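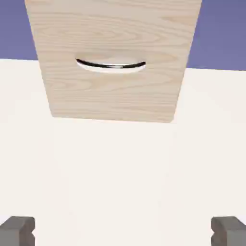

A few years ago, when I was still running the budget for a mid-sized contract packing outfit called Prenside, a salesman told me that the nice thing about a robot arm is that you pay for it once. I liked him very much, and I have thought about that sentence nearly every week since. We did pay for the arm once. We paid for everything around it over and over, in small amounts that never seemed worth a meeting, and by the next January the small amounts had passed the price of the arm and were still going.

So I would like to make a case for something that will strike some of my old colleagues as backward. If you are planning to buy a first robot, put your first dollars into simulation, and put them there before you have picked a model, cleared a corner of the floor, or let anyone take you to lunch.

I know how that sounds to a person who signs checks. Simulation feels like paying for a drawing of a sandwich. My friend Nuria Moges, who plans equipment purchases for Weerasinghe and has a far stricter mind than mine, put it to me this way over the phone: "I can't depreciate a picture." She is right about that, and I don't have a clever answer for her. What I can say is that the picture is where you find out what you were about to get wrong, and at that stage getting it wrong is still cheap.

Take the plainest chore you can think of, which is opening a drawer. I pick on drawers because our own project fell down on them. We had parts in cabinets, and we wanted the arm to fetch the parts, and in the whole long proposal there was a single line that said "access storage." It took up less room on the page than the paint color. Well, a drawer has a handle, and the handle has a shape, and the fingers you bought either suit that shape or they don't. The cabinet stands at a certain height and a certain distance, and the elbow has to go somewhere while the hand is busy. You can learn all of this after the arm has been bolted down, which is how we learned it — or you can learn it on a screen, where moving the cabinet a foot to the left costs you a cup of coffee.

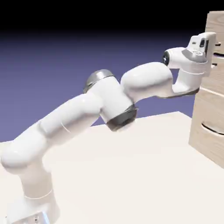

Drawer work in simulation, with the arm up against the cabinet front.

Look at how much of the space beside that cabinet the arm takes up just to get its hand to a top drawer. I would have given a good deal to see something like that before I signed off on our floor plan. We had measured the base, you see, and drawn a tidy square around it with tape, and felt quite pleased with ourselves.

The other thing I would tell a first-time buyer is to make the pulls and handles part of the conversation from the start. People will spend 2 months comparing arms and then treat the furniture as though it had come with the building. Yet furniture is the easiest thing in the whole plan to change! At Prenside we ended up swapping out 108 handles, at a cost of $824 including the screws, and it did more for us than a software upgrade we had agonized over all spring. If we had tried a few handle styles in a rendered cabinet first, we would have ordered the right ones along with everything else and had them on before the arm came off the truck.

Now, to be fair to Nuria and to everyone who thinks the way she does, a simulation can flatter you. The drawers in it don't swell in August unless somebody tells them to. The tabletop is as clean as a dinner plate. A smaller firm I advised, Rurnix, had a lovely run of results on the screen and then met a sticky runner in real life, and there was some grumbling in my direction. I took it to heart. I don't ask anyone to skip the trial on real equipment now, and I tell them to keep money back for it. I only want the screen work to come first, and to have its own line in the budget, with a name on it, so it can't be quietly shaved off when the quote for the arm comes in high.

How much should that line be? I dislike rules of thumb, having been burned by several, but for a single arm doing a single kind of task I have been suggesting some $4000 for outside help, on top of whatever time your own people can give it. At Coven, where I sit in on the planning twice a year, they grumbled at the figure and then spent it, and the main thing they got for it was a decision to buy a different table. I count that as money well spent, though I'll admit the table people were happier about it than the robot people.

Nuria still says she can't depreciate a picture. She has asked me to send her the name of the person who did the work for Coven, though, and I mean to do that this afternoon, once I find where I wrote it down.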